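Speaker notes: Folding a Sweater With Two Fingers
Darkow open workshop, Sat 8 November
(Talk slot is the one after lunch. Speak up.)

SLIDE 1. Title
Hello, thanks, etc. Say the title once and don't explain the pun in it, there isn't one.
Start with the claim: I set out to build a machine that folds laundry, and what I have so far is a very expensive way of holding a sweater. Wait for the laugh. If no laugh, carry on as if it wasn't a joke.

SLIDE 2. Why sweaters
Everybody starts with towels. A towel has four corners and no opinions. I did towels in May and was pleased with myself for a week.
Then I tried a sweater. It has sleeves that go wherever they want, a neck that won't lie flat, and enough stretch that the place you grab is never the place that moves.
Fuzzy knit is worse again. The pads sink in and you can't tell whether you have one layer or two.

SLIDE 3. The hand
Two fingers, parallel linkage, soft pads on the tips. I hold it myself and do the folding, and the recordings go to the arm later. The arm lives on the bench here and is called Keteo, after the label on the crate the motors came in. The label was in better shape than the motors.
Mention that the linkage is pinned, not glued. I glued the first one. Pass the first one around, it's in the shoebox.
Go slowly on the pads. Hard pads skate over wool. Sticky pads pick up the sweater, then the bedspread, then most of the lint in the room. The current ones are a compromise and I'm not proud of them, but they let go when I ask.

SLIDE 4. Numbers
2,411 recorded folds in total. 984 survived my going through them. The rest had my thumb on a cable, or I'd started in the wrong spot, or I sneezed.
Of the 984, I kept back 287 for checking and trained on what was left. Somebody will ask why 287. It was a Thursday and I'd had enough.

SLIDE 5. Bench versus bed
Long stretch of work on the bench at the workshop, gray mat, good lights, everything square. Keteo learned that sweaters live on gray mats. Put one on a checked tablecloth and it tried to fold the tablecloth.
So the work went to a bed with patterned covers. Zigzags, diamonds, trim, the lot. If the thing can find the edge of a sleeve on that, it can find it anywhere.
Also a bed gives when you press on it. A bench doesn't. Every grip height I had was wrong by the depth of a mattress.

SLIDE 6. Order of folds
Sleeves in, then bottom up. I tried it the shop way, with the body in thirds, and the second fold undid the first.
What matters is the sleeve. A sleeve that has been laid across the body likes to slide back off while you're busy with something else. Two grabs per sleeve, one at the cuff and one near the elbow. Slower, uglier, works more often.
Don't read this next bit out, just remember it: if the laptop has gone to sleep, hit the space bar ONCE.

SLIDE 7. What's still broken
Inside-out sleeves. Hoods. Anything black on anything black.
The Maksymiv grip plan (ask me after, it has diagrams) should help with layers but needs a third finger, and I have 2.
Buttons I'm leaving to younger people.

SLIDES 8 to 10. On the bed
Leave these up during questions.

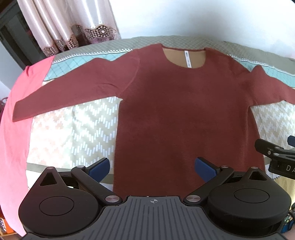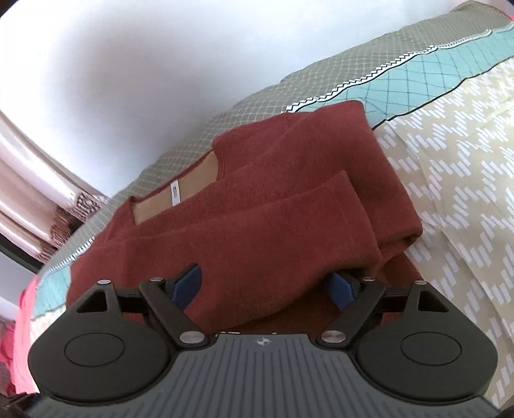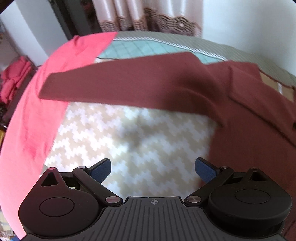 QUESTIONS
Notes from the run-through, so I have answers this time. Grendov asked whether it wouldn't be quicker to fold the sweater by hand, and then wanted to know, more usefully, what happens if the cuff slips out halfway across. Answer to the first: yes. Answer to the second: at the moment it carries on and folds a cuff that isn't there, with great confidence. I want a check on how far the fingers have closed before the second move. Fingers all the way shut means nothing between them. The reading is already in the recordings, I just never used it.
If someone asks for the files: drawings for the linkage are in the workshop folder, pads too, but print the pads in the soft stuff or don't bother.
Take the shoebox home.

More from the workshop
Speaker notes: A Plotter That Mostly Draws Straight Lines
Bench arm rebuild, part 2
Soft pads: what I tried and what stuck to it
Towels, and why I should have stopped there
Shared tool list and opening hours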